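Mundeck Demontagezelle — Liesmich zum Testpaket

Schön, dass Sie hier gelandet sind! Mundeck ist ein Bausatz für Werkstätten, die ausgediente Bürorechner mit Roboterarmen zerlegen oder wieder bestücken möchten, und dieses Liesmich gehört zum Testpaket mit Aufzeichnungen und Druckdateien. Wir haben versucht, alles so aufzuschreiben, wie wir es einem Kollegen beim Kaffee erzählen würden, und bitten um Nachsicht, wenn es an manchen Stellen etwas ausführlicher geraten ist.
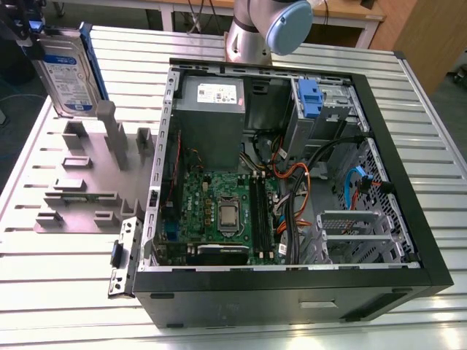 Text und Pflege: Roscoe Lindgren, Mundeck
Stand: 24. März 2021

Gearbeitet wird an einem liegenden Desktop-Gehäuse, Seitenwand ab, Öffnung nach oben. Die Teile bekommen ihren Platz auf einer grauen Trägerplatte links daneben, und auf diese Platte sind wir zugegebenermaßen ein wenig stolz, denn ihre 3D-gedruckten Halter lassen sich mit jedem halbwegs ordentlichen Drucker nachmachen. Die Festplatte steht dort aufrecht, damit der Greifer sie von oben fassen kann.

Was im Paket steckt

- Videoaufzeichnungen der Arbeitsgänge, jeweils mit fester Kamera
- Gelenkwinkel und Greiferöffnung, zeitlich zu den Bildern passend
- Druckdateien für die Trägerplatte und alle Halter
- eine Liste der Schrauben (bitte wirklich lesen, die Längen unterscheiden sich!)

Insgesamt sind es 4000 Durchläufe, verteilt auf 14 Arbeitsgänge. Wer nur hineinschnuppern möchte, nimmt den kleinen Auszug mit 20 Durchläufen im Ordner »probe« — der passt auf jeden USB-Stick und reicht völlig, um die eigene Auswertung einmal anzuwerfen.

Aufbau in Ihrer Werkstatt

1. Den geschlitzten Aluminiumtisch ausrichten und die Arme festschrauben. Lassen Sie sich dabei Zeit, wir haben beim ersten Mal einen ganzen Nachmittag gebraucht.
2. Trägerplatte links vom Gehäuse befestigen und die Kamera darauf einmessen. Das Programm dafür heißt »Gurkham« und führt Sie Schritt für Schritt durch.
3. Festplatte hochkant in ihren Halter stellen und den Greifer langsam anfahren lassen. Er soll das Laufwerk am oberen Ende fassen.
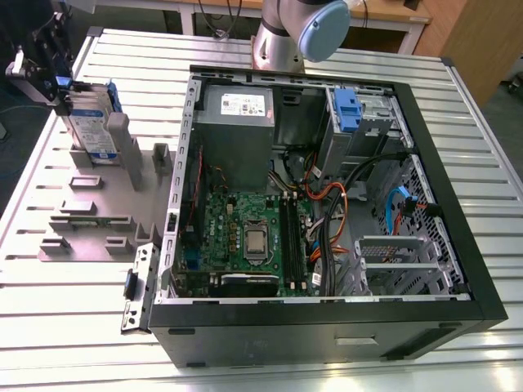 4. Die Zielposition am Laufwerksschacht einlernen. Drei Wiederholungen mit halber Geschwindigkeit haben sich bei uns bewährt.

Auf die Kabel achten Sie bitte besonders. In so einem Gehäuse hängen Strom- und Datenleitungen gern genau dort, wo die Finger hinmöchten, und ein hellblaues Datenkabel kann einem den schönsten Plan verderben. 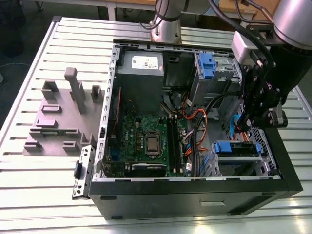
Deshalb gibt es in der Steuerung die Einstellung »Väisänen«, die den Arm vor dem letzten Stück des Weges kurz anhalten lässt. Sie kostet ein wenig Zeit, aber wir lassen sie inzwischen immer eingeschaltet — auch bei Gehäusen, die wir gut kennen.

Bekannte Grenzen

Alle Aufzeichnungen stammen aus unserer Halle in Tirkdale, mit dem dortigen Licht und den Spiegelungen auf den Tischrippen. Auf einem matten Tisch sollten Sie die Belichtung neu einstellen. Kleinere Gehäuseformen sind noch nicht dabei, wir hoffen auf August.

Fragen, Wünsche und gern auch Fotos vom eigenen Aufbau schicken Sie bitte über das Formular auf der Projektseite. Bei Fehlern im Paket nennen Sie am besten gleich die Nummer des Durchlaufs, dann finden wir die Stelle schneller.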